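Notebook - hand demos, glossy print setup
July, started 9:20 am

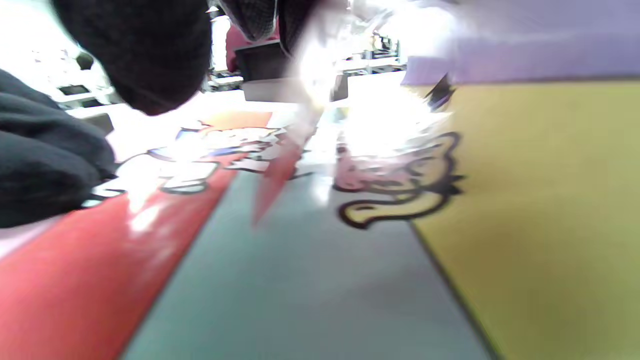 Picking up where I left off before lunch yesterday. The plan was 20 clean demos with the hand-held gripper before touching the Nikent arm at all, and I think that was the right call - my wrist is a lot more patient than the teleop link, which still has a lag I can feel on every small correction.

Main thing I learned this morning: I move way too fast. I played back the first batch at half speed and the approach is a smear, fingertips and everything. Cristóvão Veloso looked over my shoulder and said to count to two in my head before closing the grip. Tried it, felt silly, kept doing it. The later ones look much better!

Second thing is glare. The print is shiny and the room lights bounce straight off it, so the tracker keeps losing points near the bright patch. I bumped the feature limit up to 400 and it hung on longer, but I'd rather fix the light than the software. Going to try switching off the row over the bench (if the people at the desks don't mind working in the gloom for an hour).

Also, gloves. The knit ones are comfy but they get in front of the lens when I tilt the gripper, and then the pose estimate jumps. Must keep the other hand lower. I wrote that in here last week too, so clearly I don't read my own notes.

Demo 2193 is bad, don't use it. I twisted the tool partway through and came in from a silly angle. Marked it as rejected in Doralen but the export ignores that flag unless you tick the box, so please tick the box.

After that I want to try the same motion over the Shakya remote, same start pose, same speed, and see if the two sets line up well enough to train together. My guess is the remote ones will be slower and jerkier, with a pause before each grasp.

To do:
- recalibrate the gripper width, it reads 2 mm open when it's shut
- ask Cristóvão which Gellia build he's on, mine crashes on long clips
- lights!
- charge the spare battery tonight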